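Home News Features Reviews Podcast Subscribe

October 24, 2021
By the Features Desk

If you've ever asked a teenager to put away the shopping, you'll know that tidying is a matter of judgment, and that not everybody's judgment is the same. The people at Rasomska have spent the better part of this year trying to teach that sort of judgment to a pair of robot arms, and I came away from my visit with a lot more sympathy for both the arms and the teenagers.

Their method, which goes by the name Momier, starts with people. An operator guides the two arms through a sorting job, picking things up and dropping them in baskets, and the system records every movement along with what the cameras saw. Do that 2,000 times and you have something a computer can learn from. Plenty of labs work this way (and have for a while now), but the Rasomska group made one change that I found rather charming. They asked their operators to stop being so neat.

In the early sessions, you see, everyone laid the objects out in tidy rows before starting, the way you'd set a table for guests. The arms learned beautifully and then fell to pieces the moment a comb was lying crooked. So now the items get tipped out any old way, with razors pointing in different directions and packets at odd angles, and the operators are encouraged to leave their fumbles in the recording as well. If a gripper misses and has another go, all the better!

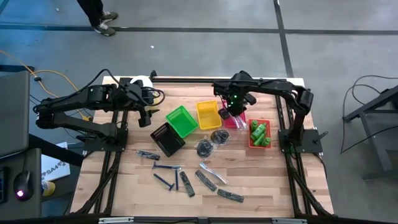 Plastic wrapping is still the great headache. It shines, it crinkles, it changes shape when you touch it, and a gripper with two fingers has very little to go on. The team kept 825 of the messier recordings as a set of their own, and training on those a second time did more for wrapped items than anything else they tried, including a new camera they'd had high hopes for and would rather not discuss.

Skarkano, the warehouse firm paying for part of the work, would like to see it running on a real packing line, with all the colour and clutter that involves. That's a fair way off. The next round of trials begins in November and will last eight weeks, with the baskets moved to a new spot every morning.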